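Workshop Forums > Storage and Layout > Bins and Trays

Sloped bin walls vs. square: offcut storage

cam_sutcliffe
I'm replacing the tray I use for short hardwood strips. Square-sided bins hold more, but thin stock sits tight against the wall and I can't get a fingertip under it. Has anyone gone to sloped sides?

w.wunderlich
Yes. Sloped walls cost floor area, so measure the base, not the rim. My Noltska tray loses 75 mm in width from top to bottom. 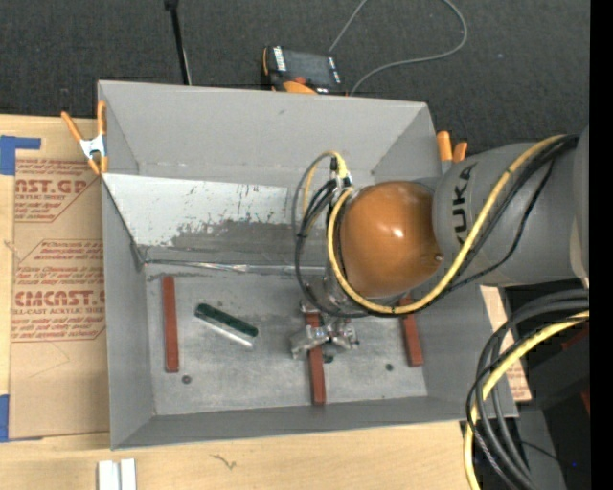

Clamping matters more than wall angle in my view. A light tray creeps across the bench every time you drag something up the side. One spring clamp at each upper corner of the rim, like the orange ones there, is enough for strips of that size. Keep the floor to a single layer. Once strips cross, you are back to digging.

dgoodall
Disagree on clamps. They get in the way at the rim and the jaws mark soft plastic. I put a 2 mm rubber mat under mine and it has stayed put since September.

w.wunderlich
On a clean bench, fine. With sawdust underneath, a mat slides.

PhyllisC
Would holes in the floor be a problem? The Sarpong one I'm looking at has two.

dgoodall
Only for small screws. Tape over them from below.

cam_sutcliffe
Strips are 98 mm at the shortest, so holes don't matter. Going sloped, with a mat first. Clamps if it moves.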